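News > Local > Schools

Irkmont schools to open lockers before first bell

Jan 6, 2019
By Rochelle Wihongi

Students at Irkmont Middle School will be able to use their lockers before the first bell when classes resume after winter break, the school said. Until now, lockers stayed shut until the end of first period, and many students carried a full day of books through the morning.

Principal Sreekumar Gowda said the change follows a survey sent to families in October. The school got 517 replies, and 85 percent of them asked for earlier access.

"We heard the same thing over and over – the bags are too heavy," Gowda said. "This was something we could fix without spending much."

The building will open 15 minutes earlier, and two hallway monitors will be on duty near the lockers. The extra staff time will cost $3,938 for the rest of the school year, paid from the general fund.

This site uses cookies to improve your visit. By continuing, you agree to our cookie policy.

Quinlan Elementary, which has no lockers, will instead keep a second set of math and reading books in each classroom for grades 4 and 5. Teacher Jarrah Hoani said those books should be in place by the end of the month.

The school is also asking families to look at how bags are packed. Yareli Cuevas, the district nurse, said heavy books should sit flat against the back, with both straps worn and pulled snug. Smaller things can go in the front – on a bag like the red Puma backpack shown, the zippered pockets there are a good place for pencils, keys and a snack. Parents with questions can call the school office.
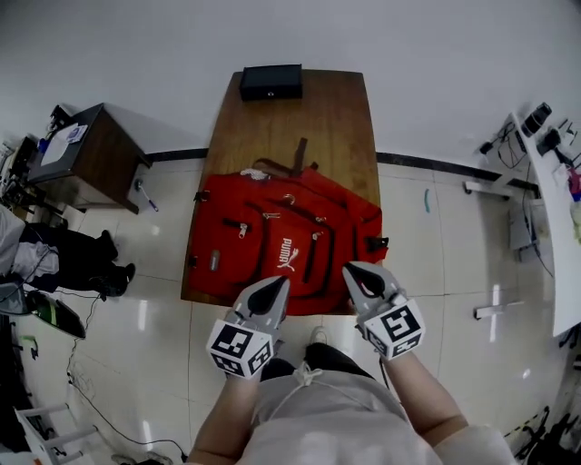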